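5. Cooling system: checking and topping up

Applies to Belenholm utes and wagons with the Drelteck auxiliary radiator. For vehicles without the auxiliary radiator, follow the short procedure on page 142.

The system has two points where coolant can be seen: the expansion tank on the left inner guard, and the bleed neck above the auxiliary radiator. Levels are read at the expansion tank only. The bleed neck is used after a drain and refill.

CAUTION: Do not loosen the expansion tank cap while the coolant temperature display reads above 90 °C, or at any time when the upper hose is hard to the touch. Scalding coolant and steam will be released under pressure.

5.1 Before you start

Park on level ground, apply the parking brake, select P (automatic) or neutral (manual) and switch off the ignition. Leave the bonnet open until the engine is cold. The thermo fan can run with the ignition off, so keep hands, sleeves and rags clear of the shroud.

You will need:
- Prukance long-life coolant, premixed
- a clean measuring jug marked in millilitres
- a narrow funnel kept for coolant only
- gloves and eye protection
- lint-free cloth

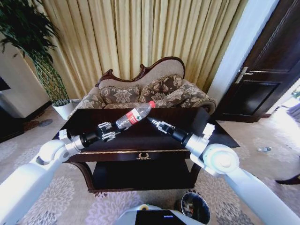

Coolant must be kept in its original container with the label intact and the child-resistant cap fitted. Decant only the amount needed, and return nothing from the jug to the container. Do not carry a top-up supply in a drink bottle. A clear plastic bottle with a red screw cap and a red-and-white label wrapped around the middle will be taken for something to drink, whatever has been written on it in marker. Coolant is poisonous to people and animals. If swallowed, contact a poisons information service immediately and have the product label at hand.

5.2 Reading the level

1. Confirm that the engine is cold.
2. Wipe the outside of the expansion tank around the MIN and MAX marks.
3. Read the level with your eyes at the height of the marks. If necessary, hold a torch behind the tank.
4. If the level is between MIN and MAX, no top-up is required. Record the reading in the service book.
5. If the level is below MIN, go to 5.3.
6. If no coolant is visible in the tank, do not start the engine. Go to 5.5.

Note: On a cold morning the level can sit slightly above MIN in a correctly filled system. Do not fill to MAX for the sake of it.

5.3 Topping up

1. Lay a folded cloth over the cap and turn it anticlockwise to the first stop. Wait until any hissing ends.
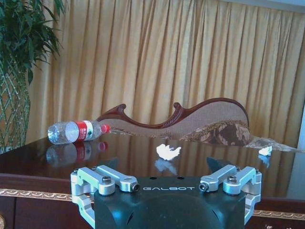

2. Press down, turn the cap past the stop and lift it off. Check the seal for splits and flattening. Replace the cap if the seal is damaged.
3. Add coolant slowly until the level is midway between the marks. Write down the quantity added.
4. Refit the cap and turn it clockwise until both arrows line up.
5. Rinse spilt coolant from painted surfaces and the drive belt cover with clean water.
6. Start the engine, set the heater to maximum and let it idle until warm air is felt at the centre vents.
7. Switch off, allow the engine to cool fully and repeat 5.2.

CAUTION: Do not mix Prukance coolant with other coolants, including those of the same colour. Plain water may be used in an emergency. If so, have the system drained and refilled at the first opportunity.

5.4 Repeat top-ups

A top-up of more than 200 mL between services indicates a leak or a faulty cap. Inspect the hose joints at the auxiliary radiator, the heater hoses at the firewall and the underside of the water pump. Dried coolant leaves a pale crust. 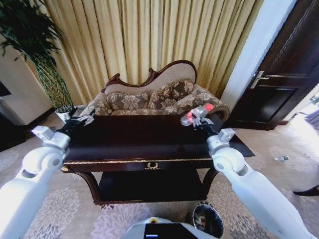 Riet Stevens reports that on vehicles used for towing, the lower clamp on the auxiliary radiator hose should be checked before the cap is blamed, and that a clamp found loose should be replaced and not simply retightened. Stevens also recommends keeping the quantities from step 3 of 5.3 on a single page of the service book, so that the workshop can see the rate of loss.

5.5 Empty expansion tank

1. Do not add cold coolant to a hot engine.
2. When the engine is cold, check beneath the vehicle for fresh coolant.
3. Have the vehicle transported to a Belenholm dealer. Do not tow it with the engine running.

Related sections
- Bleeding the auxiliary radiator
- Drive belt inspection
- Thermo fan fuse and relay locations
- Engine oil: grades and capacities
- Towing in hot conditions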